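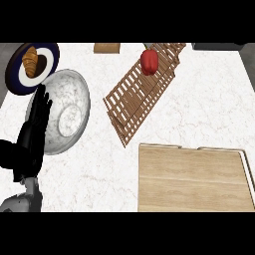 # The Printon countertop proofer, after a winter of croissants

I should say up front that I'm a home baker with a drafty kitchen and more patience than talent. I bought the Printon folding proofer in January with my own money, from the little kitchen shop on Vallejo that still lets you take things out of the box and poke at them (bless them for that). I had been proofing dough in the oven with the light on for years, and it worked fine for sandwich bread, but croissants kept beating me. The butter would melt out before the dough had puffed, or the dough would sit there like a stone until bedtime.

## What you get

The proofer folds flat to the size of a big atlas and opens into a lidded box with a heated base, a wire rack and a shallow water tray. The cord is long enough to reach the outlet behind my toaster, and I was grateful for that because my last slow cooker couldn't manage it. There's one dial and one small display. No app, no chimes, no recipes to download!

It cost me $144, and I'll admit I stood in the store for a good long while over that. You can buy an awful lot of bread for $144.

## How it does with dough

Croissants are what I bought it for, so I'll start there. I set the dial to 78 degrees, put a little warm water in the tray, and leave the shaped croissants for 2 hours. They come out wobbly and swollen, the way the books say they should, and the butter stays where I put it. My first batch was still a bit bready inside, but I think that was my rolling. By the end of the winter I was getting real layers, and I may have gone on about it to my neighbors more than they wanted.

Sourdough is easier and the proofer is almost too much for it. My starter lives in there on cold nights and is much livelier in the morning. I've also made yogurt in it, which the booklet covers in half a page, and it set up nicely in small jars.

One evening I tried cinnamon rolls in a deep pan and found that the lid won't close over anything tall. It sat a finger's width open and the rolls took forever. Measure your pans before you buy.

## Things I don't love

The water tray is thin metal and it has already picked up a chalky ring from our hard water. Vinegar takes it off, but it comes back. The hinges are stiff, too, and I pinched my thumb twice before I learned to fold the long sides first.

It also takes up a lot of counter when it's open. I have 32 inches between the stove and the sink, and with the proofer out there's hardly room left to roll anything, so I do all my shaping first and unfold it last.

## Compared with the others

I borrowed a Flusudton for a few weeks before buying. It's lighter and cheaper, but the heat came mostly from one corner, and the rolls on that side were always ahead of the rest. The Prodthorpe is a handsome thing with a glass door, and if you have a permanent spot for it you might prefer it. I don't, and it doesn't fold.

## Would I buy it again?

Yes, if you make laminated dough or keep a cold house. If you bake one loaf every other weekend, your oven light will do you just fine, and you can put the money toward better butter. Mine has been out on the counter most of the winter, and I've got a batch of dough in the fridge waiting on it now.

4 out of 5, with the missing point for that water tray.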